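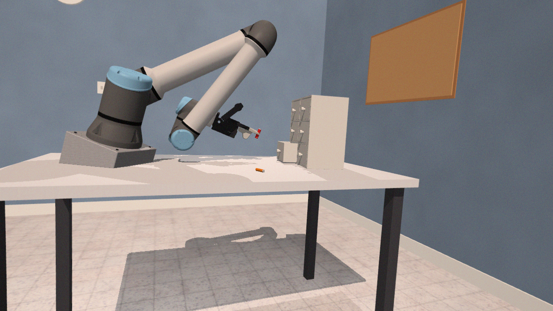 # Teaching a simulated arm by remote control

Project report, 22 Jan 2025

## Task

Our group works in the Turnar simulator. The arm must pick up the small orange cylinder from the table and put it in a drawer of the white cabinet. We wanted to know if a person can show this task well enough with a hand controller, or if the keyboard is sufficient.

## Method

Every demonstration starts with an open gripper above the table. The operator moves the gripper, and the program Kurkance saves joint angles and gripper state. We recorded 23 demonstrations with the hand controller and the same number with the keyboard. One recording may have at most 4000 steps, then it stops by itself.

## Results

With the hand controller, the median length was 1582 steps. Keyboard recordings were longer, and nine of them reached the limit before the drawer was closed. The grasp was the most difficult part. When the fingers came down a little too far to one side, the cylinder rolled away and the operator had to follow it.

## Problems

- Depth is hard to judge from only one view. We added a second view in November, but those older recordings are not used here.
- The drawer knobs are small, and the gripper often slipped from them.
- Operators became tired, so the last recordings are less smooth.

## Next step

We will train a policy on the hand controller set first.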